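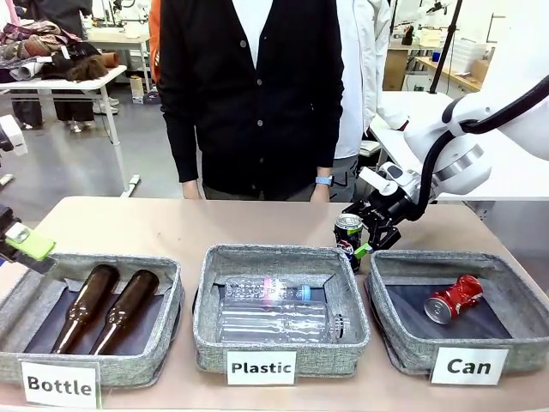
*Sorting run on the Drokholm kit: three labeled bins, with a can in the right gripper.*

# Setting up the bottle, plastic and can sort on the Drokholm two-arm kit

By Diarmuid Daly. Updated Jun 5, 2023 for the software release that came out in May.

The sorting task is the first real job most buyers try on the Drokholm. It uses both arms, the parts cost almost nothing, and a bad grip is easy to spot. Allow an afternoon the first time.

## What you need

- The Drokholm kit with both arms mounted and calibrated
- Two parallel grippers with the green finger pads fitted
- Three soft storage bins, all the same size
- Printed labels reading "Bottle", "Plastic" and "Can"
- Glass bottles, plastic water bottles and drink cans, 16 items in total to start

The kit ships with plain black fingers. The green pads are a separate pack from Karppinen. Buy them. Bare fingers slide on glass, and you will spend your time picking bottles up off the table.

## Place the bins

1. Set the bins side by side in reach of both arms, Bottle on the left, Plastic in the middle, Can on the right.
2. Prop each label against the front edge of its bin, facing out.
3. Open **Workspace > Containers** and touch the gripper tip to the four corners of each bin in turn.
4. Save the layout under a name you will recognize later.

Felt bins sag at the rim, so the corner heights you record may be lower in one place than another. Use the highest of the four. If you would like stiffer walls, the Prallham crates work too, but cans bounce in them.

## Set the grip

Each item type gets its own profile.

**Glass bottles.** Start at grip force 35 on the slider and lift slowly. Take caps and paper labels off first.

**Plastic bottles.** Drop the slider to 20. Large bottles flex in the middle – grip them near the cap end, where the wall is stiffer.

**Cans.** Use 20 for full-shape cans and hold them upright by the sides. Crushed cans have no reliable flat side, so turn on **Adaptive close** and let the fingers stop when they meet resistance.

## Set the release height

The default release point is well above the bin. That is fine for plastic and too high for glass. Lower it for the Bottle bin until the item is inside the walls before the fingers open. For cans, bring the gripper in over the back rim and move forward before letting go. Check that the cable on the outside of the arm has slack through the whole move.

## Run it

1. Put the items within reach of the arms, spaced so the fingers can fit between them.
2. Keep one hand near the stop button for the first pass.
3. Press **Run once**. Don't use **Loop** yet.
4. Watch where each item lands and correct the profile, then run again.

When the arms get in each other's way over the middle bin, go to **Arms > Priority** and give Plastic to one side only. I use the left.

## Is the kit worth it?

For a teaching lab or a small test bench, yes. The arms are steady, and saved layouts load back without fuss. The Dratberg is faster and has a better camera mount, but it costs 2,000 more with the second arm and its grip settings are buried in a config file.

My complaints are small. The corner-touch step has no undo, so one slip means starting that bin over. The manual still shows the old menus. Crushed cans remain the weak spot, even with **Adaptive close** on, and I still get the odd drop when the rim is folded under.

Spare pads wear out first. Keep a second pack in the drawer.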